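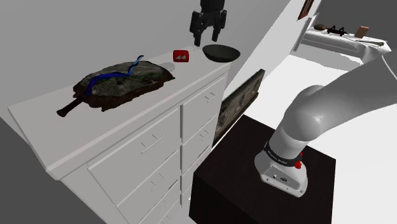 Two bars was nothing to shout about, my sister said down the phone, and then she shouted about it anyway, because two bars in Clurkside was two more than either of us had ever had indoors.

I was standing in the bath at the time. It was the only spot in the house where the call held, right up at the tap end with my elbow on the tiles, but I didn't care a bit. I was in my own bathroom, in March, with the rain going sideways past the window, and I was having a conversation on a mobile phone! Before that morning I would have had to put my boots on and walk up to the cattle grid.

"Say something else," she said.

"Like what?"

"Anything. You sound like you're next door."

She was in her kitchen on the far side of the valley, where she'd found her own good spot between the fridge and the back door. I read her the back of the shampoo bottle. She said it was the clearest shampoo bottle she had ever heard.

You have to understand how long we'd waited. Fludgate had been promising us a mast since I was still at school. There had been leaflets, then a map with our valley coloured in a hopeful pale green, then a second map with the green taken out again. My phone all that time was an old Momevgate with a cracked corner and a button you had to press with your thumbnail. I loved it, I really did, but it was a torch and an alarm clock. People used to ring the landline to ask whether I'd got their text.

Then the mast went up behind the quarry, and on the same bus that brought the engineers home for their tea I went into town and bought a Thongsuk.

I had wanted a Thongsuk for ages. It was dark blue, with a back that felt like the inside of a shell, and a camera that could see in the dark better than our cat. I'd read every review. I knew about the speakers (top and bottom, proper stereo) and the little light that pulsed when a message came in, and I knew you could drop it in a bucket and fish it out still playing the radio. I hadn't tried the bucket. I had thought about the bucket a great deal.

"How much was it?" my sister asked. She had been saving that one up.

I moved my elbow and the line went fuzzy.

"How much? You've gone all crackly."

"It's the hill," I said.

"It's not the hill. You said yourself the hill's fixed."

So I told her about the trade-in, which had come to 11 pounds, and she was so cross on behalf of the old Momevgate that she forgot what she'd asked me. She said they'd robbed me. She said it had a good home with us and I should have kept it in a drawer. I said I had kept it, that it was in the drawer now with its charger wound round it, and that I had told the shop to hang on to their 11 pounds. She approved of that very much.

Then she rang off to try the front bedroom, and I climbed out of the bath and tried everywhere else.

One bar on the landing. One in the airing cupboard, if I held it flat. Nothing at all in the kitchen, but when I opened the window and leaned out over the sink the whole thing woke up in my hand and started to buzz. It buzzed and buzzed. It nearly had itself off the sill.

Messages! All the ones from the winter, and the winter before that, every text that had been sent to my number and had sat somewhere waiting for a mast. I don't know if that's how it's supposed to work. The engineer I asked later said it wasn't, and looked at me as if I'd told him the cat could drive. But there they were, piling up one on top of the other with the little light going like mad, and when it finally stopped the number in the corner said 1,148.

I sat down on the kitchen floor, lost the signal, and read them all the same.

There were birthday wishes for birthdays I'd nearly forgotten. There was someone selling hay. My sister had sent hundreds, most of them from before she gave up and started using the landline: a recipe in 4 parts with the third part missing, a long run of question marks, a photo of a gate. One just said *look up, quick* – and I'll never know what was up there, a balloon or geese or the space station, but I did look at the ceiling.

It was dark by the time I'd got to the end, and my tea was stone cold. I put on my coat, went back to the window and leaned out as far as I dared. The bars came up, one and then the other.

*Looking now,* I typed, and pressed send.

The little light pulsed before I'd even got the window shut.

*Which bit of sky?* she'd written. *And you still haven't told me how much.*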